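Flesgate Household Storage Service
Frequently asked questions
Last reviewed 11/26/22

Who may use the service?
Any household within the Flesgate boundary may rent storage space. Tenants of the Zurnum and Anik buildings should apply through their housing office.

How large are the units?
Standard units hold up to 800 litres. A smaller unit of 605 litres is offered at the Krajčí site only. Each household may hold 2 units at a time.

May I store food?
No. Fresh, dried and tinned food must be kept at home – this includes pet food and bird seed. Play food and toy kitchens are accepted as ordinary household goods.
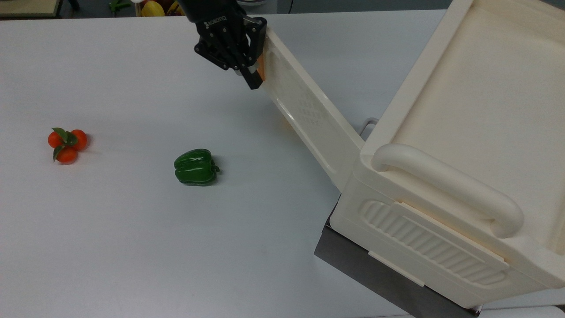 Units found to contain food will be cleared and the cost added to the next bill. Written notice is given before any charge is made.

How much notice must I give to end a rental?
Four weeks, in writing. Rent already paid for a later period is returned to the account from which it came. Units must be left clean and the key handed in at the front desk.

How should I pack my belongings? 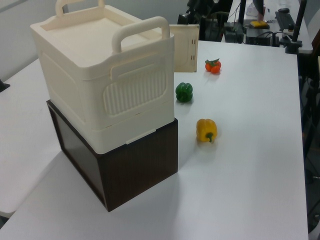 Every container must carry the name of the household and the unit number. Heavy items go at the bottom and nothing should lean against the door of the unit. Containers may be stacked, as with a cream plastic box set on top of a brown wood-grain one, and carrying handles should be left within reach. Hinged flaps must be closed before the unit is locked. Glass should be wrapped and marked on two sides.

When are the sites closed?
All sites close for the first week of August. Access during that week cannot be arranged.

Whom should I contact with a complaint?
Complaints should be sent in writing to Iraklis Chatzigeorgiou, Service Manager, at the Flesgate office.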